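Re: [fanness-dev] Proposal: make the learned grasp scorer the default in the next release

On September 11, 2025, Fotis Karamanlidis wrote:

> Hi all,
>
> The learned scorer has been in the tree behind a flag since January and
> I think it's time to flip the default. I ran 2000 rollouts on the Imaso
> kitchen tasks with Favent supplying the poses, and the new scorer beats
> the geometric one on every task in the set. The biggest gain is on
> cookware, where the old code has always been weak on handles.
>
> The planner side doesn't change. Same interface, same timeout, and
> anybody who wants the old behavior can set scorer=geometric in the
> config. I'd like to merge before the freeze unless there are objections.
>
> Fotis

I have objections. Sorry, Fotis. I know how much work went into the branch and the code itself is clean.

> I ran 2000 rollouts on the Imaso kitchen tasks

Which 2000? I pulled the branch and read the eval script, and it draws from 64 seeds. The seed sets the object layout and the starting arm pose, and as far as I can tell nothing else in the script is random apart from the sampling in the planner. So we have 64 kitchens run many times over, and the error bars in your table treat every rollout as independent. Please redo them grouped by seed. My guess is that the gap on the mug task goes away and the gap on the pans gets a lot wider than you've drawn it.

Second thing. Are any of those seeds in the scorer's training set? The data loader takes a list of seeds from a file, and that file isn't checked in. I'm not accusing anybody of anything, I'd just like to see the file.

> with Favent supplying the poses

This is the part that bothers me most. Favent has a passthrough mode for Imaso, where it skips the images and returns the simulator's own object poses with a bit of Gaussian noise on top. The eval config in your branch has passthrough turned on. If that's the config you ran, then no perception happened, and the scorer was compared to the old one on poses that are nearly perfect. Real pose error isn't Gaussian and it isn't small. It gets bad exactly when the hand is close to the thing it wants to grab, which is also when the scorer gets called for the second time.

I turned passthrough off and ran 700 rollouts myself, on cookware only. The learned scorer still came out ahead on the first call. On the second call it was worse than geometric, and it was confidently worse: high scores on grasps that missed the handle completely. The geometric scorer at least returns garbage with a low number next to it, and the planner knows to back off.

I don't think this is a tuning problem. The second call works from whatever the cameras give it at that moment, and the training data has the object more or less in the clear. Look at what it has to deal with. The first, second and fourth are close views, the third takes in the arm and the table:
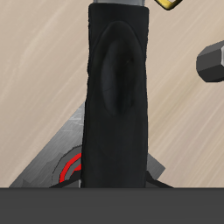
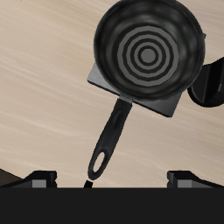
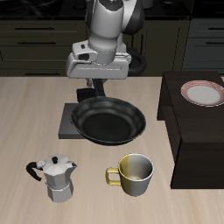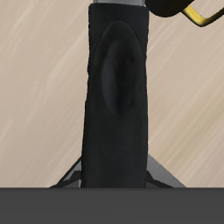
So before we change a default that people downstream will pick up without reading the notes, I'd want four things:

1. Error bars grouped by seed.
2. The training seed list checked in next to the eval seeds.
3. The full task set with passthrough off. Slow, I know. I can give up my share of the cluster for it.
4. A cutoff in the planner so that a second call on a mostly hidden object falls back to geometric, or at least logs a warning.

If 4 is too much for this release then fine, but in that case leave the flag where it is. The people who want the learned scorer know how to turn it on.

> The planner side doesn't change. Same interface, same timeout

The interface is the same, agreed. The timeout I'm less sure of. The old scorer returned in a time you could ignore and the new one doesn't, so the same timeout now buys fewer samples in the search. Did you log how many samples each one got per plan? If the learned scorer wins with fewer, that's a better argument than anything in the table and you should lead with it. If you don't have the log I can add a counter, it's a small patch.

One more, unrelated to the merge: scorer=geometric is silently ignored when the config comes in through the launch wrapper. It only works from the command line. I'll open a ticket.

Adi Tjoa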